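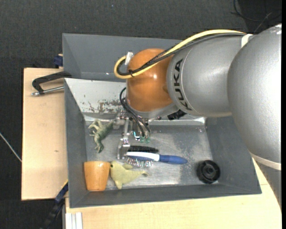 An afternoon at the Skorness open day

I'd been meaning to go to one of these for ages, so when the Skorness robotics lab opened its doors in August I put my name down before I'd even checked the trains. (Two changes and a bus. Worth it!) They gave us a sticker, a cup of very strong tea and a choice of tours, and I went straight for the one called "Teaching by the binful", mainly on the strength of the name.

Our guide was Humaira Tarar, who runs the picking project, and she talks fast and clearly loves it. The idea is that the arm, a big KUKA, reaches into a grey metal bin and tries to take hold of something. Every try gets saved, good or bad, along with what the camera saw beforehand. Feed enough of those to the learning system and it starts to get a feel for where to grab. They do up to 200 tries in a session, and a session is mostly someone sitting with a notebook and a flask.

What I loved was the stuff in the bins. I'd expected tidy little blocks and cylinders, but they had a toy dinosaur, an orange cup, a blue and white hairbrush and a plush sea creature that I'd call a dolphin and the man next to me called a fish. We didn't settle it. Humaira said the hairbrush is a good one to learn from, as the bristles and the handle ask for quite different grips, and that soft toys forgive nearly everything. The round black wheel thing was in the far corner by the wall, and corners are apparently where the system still sulks.

They have 229 objects in the collection now, kept in drawers along the back corridor, and 27 of those are held back so the system never sees them until test time. I asked whether people bring things in from home and she laughed and pulled out a drawer marked "Pirzada", full of donations from a colleague's garage. Somebody in our group offered a garlic press on the spot.

I liked how knocked about it all was, too. The bin floor is scuffed and cloudy from use, there are clamps on the boards, cables looping all over the arm – it looks like a place where work gets done. My brother-in-law's workshop has much the same feel, minus the giant orange joint.

After that we had a quick look at Lester, the scheduling program that decides which objects go in next, and then a talk on the Pommont gripper fingers, which went over my head a bit. There were only 50 seats and I was stuck behind a pillar.

Sandwiches were decent. Take a jumper, the lab is chilly even in summer, and go to the loo before the tour as it's a long walk back. I'm hoping to go again next year and see how they're getting on with those corners.

We use cookies to remember your settings and count visits. Accept | Manage choices

Recent posts
A wet morning at the canal museum
Inside the biscuit factory (with samples)
Three model railway shows in one weekend
The clock tower tour, all the way up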